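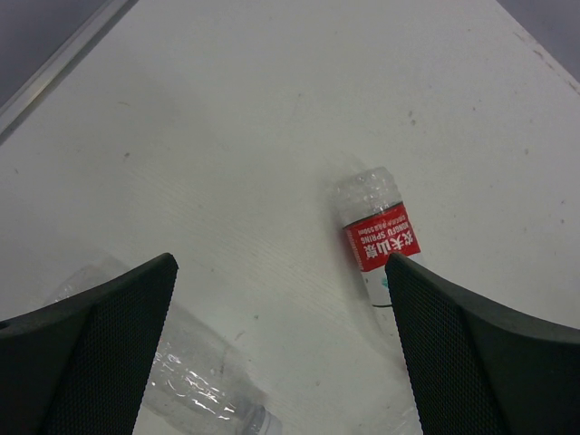

Clearing the table is still the hard part

Opinion
Khalil Issa
Wednesday, September 22, 2021

Two plastic drink bottles on a white table are not much of a mess. One is a Nongfu Spring water bottle with its red label on, the other has no label and crumpled sides. A ten-year-old told to put them in the recycling would be done before you finished asking. A two-fingered gripper working above the same table has a good deal more to sort out, and I think the size of that gap is the best measure we have of where household robots are.

I spent eleven years in maintenance at the Ferreira packing plant before I started writing about this sort of equipment. Ferreira had machines that picked up bottles all day long and almost never dropped one. Every bottle was full, upright, the same shape as the last and in the same spot. If one arrived lying down, the line stopped and somebody walked over. We called that automation, and it was. It paid for itself. But the machine never had to find a bottle, and it never had to decide what kind of bottle it was looking at.

Empties on a table are a different job. Clear plastic is hard for a camera, which tends to pick up the glare on the surface and whatever is behind it. A label helps a great deal, and plenty of bottles have lost theirs. A crushed bottle has no standard width, so the fingers can't be told in advance how far to close. Squeeze too lightly and it slips. Squeeze too hard and it folds, and then it is a new shape and the plan is out of date. Bottles lying on their sides also roll, and a finger that touches one a little early will push it away.

People who sell these systems know all this. At a trade day earlier in September I watched a Bolimus arm clear a table of cups and bottles into a bin. The company's man told me it had made 912 attempts on that task in its latest round of testing, and that it still needed a person standing by. I thought that was a fair answer. The Flaniretti stand across the aisle had a very polished video and no arm.

So can machines do chores yet? My answer is no in the home and sometimes on the shop floor, and I would be careful with the "sometimes".

On the shop floor you can change the room to suit the machine. You can fix the lighting, bolt down the table, put up a guard and insist that everything arrives in the same tray. Most of the success I have seen came from that kind of work, done by fitters and electricians, and very little of it from the robot being clever. Gerkevis, a small bottle depot I visited twice, tried a sorting arm on loose returns and got poor results. They then put in a shaker table and a narrow chute so the empties came through singly, and the same arm did a decent job. The manager gave the credit to the chute.

You can't do that to a kitchen. The kitchen belongs to people who leave things where they leave them. The light changes through the afternoon. The bottle might be half full with the cap loose. No household is going to install a chute beside the toaster, and I wouldn't want to live in one that did.

I do think the approach has improved. Programming every motion by hand was never going to cover a messy table. Showing a machine many real grasps on real rubbish, with the camera close to the fingers where the contact happens, seems to me a more sensible way to go about it. It is slow, dull work. One lab technician told me her group had logged 3065 grasps of ordinary household items and still couldn't say with any confidence how the arm would do on a brand it had not met.

What I'd ask of anyone making claims to the public is fairly modest. Tell us how many tries it took and whether somebody reset the table in between. Use objects that are crushed, see-through or missing their labels, and let a visitor set them down. Run it for three hours in a row at the normal speed, and publish the misses.

Until I see that, I'll keep putting my own bottles out on Thursday night, and I would advise you not to set money aside for a machine to do it.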